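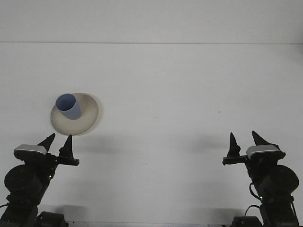 I have been told three times this winter that I own too many dishes. The first was a library book, the second was my sister-in-law, and the third was a pamphlet from Lorkiden, a homewares shop that would like to sell me the solution for $70. It's called the Solo Setting. You get one plate and one cup, and you give the rest away.

The idea has been floating around for years. Own a single plate, the argument goes, and you'll wash it as soon as you've eaten because you'll need it again. No more stack beside the sink. The cup goes on the plate, the plate goes on the table, and your whole kitchen is ready for tomorrow.

I'm not convinced, and I did try.
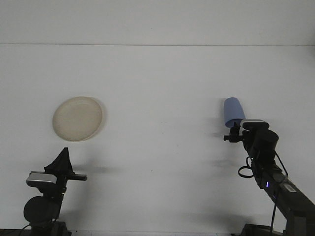
**Santeri Valtonen**

Take the cup and the plate together first, as that's how these things are always shown. A pale blue cup on a cream plate is a nice pairing. I like the colours. But a dinner plate makes a poor saucer. It has no well in the middle, so the cup goes wherever you happened to put it down, usually near the rim, and when you carry the lot to the couch it slides. A proper saucer costs two dollars at the op shop and the problem was solved a long time ago.

Then there's toast. If the cup lives on the plate, the toast has to fit in whatever is left over. Take the cup off and it leaves a ring on the table, and on a white table you'll be looking at that ring until you get a cloth. My own table is white. I bought it when I was under the influence of an earlier pamphlet. Every speck shows on it, so I wipe it far more often than I ever wiped the old pine one, and I'd like somebody to count that in the hours I'm supposed to be saving.

The washing argument is the strongest one and I'll give it some credit. For the first week I did wash up straight after eating. By the second Tuesday I was eating leftovers out of the container, and the plate sat there clean all day. I suppose you could call that a success. The cup fared worse. I drink tea in the morning and water all afternoon, and rinsing between them got old fast. I ended up drinking water that tasted of tea.

And what happens when someone visits? The pamphlet says to "borrow or improvise." It has 101 tips and that is the only one on guests. My brother got a bowl from the back of the cupboard, one I was meant to have given away, and he had his coffee in a measuring jug. He was polite about it.
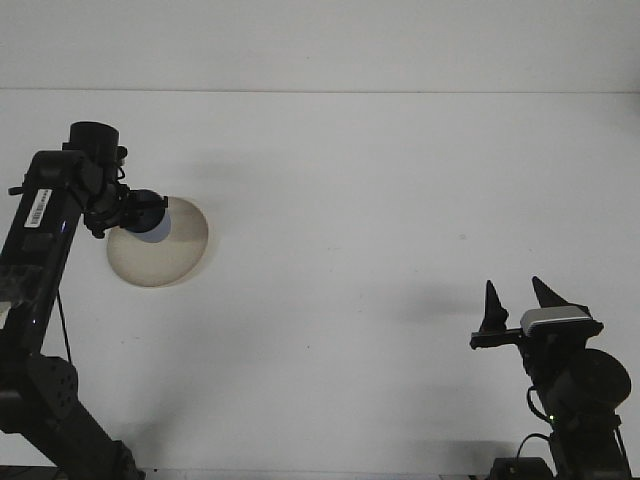
*Plenty of white tabletop, and a beige round lying on it.*

What bothers me more is the price of having less. Seventy dollars would have bought me a whole mismatched cupboard second-hand. A Lorkiden shelf to display your one plate on is another $400, if you please. I've got nothing against people clearing out. I got rid of 11 mugs before I started any of this and haven't missed one. They were ugly, and one was cracked.

But four plates is a sensible number for a person who lives alone and sometimes doesn't. Four plates, four cups, a couple of bowls, and saucers if you care about your couch. You'll have a few things by the sink on a bad day. I can live with that, and my sister-in-law doesn't have to come into the kitchen.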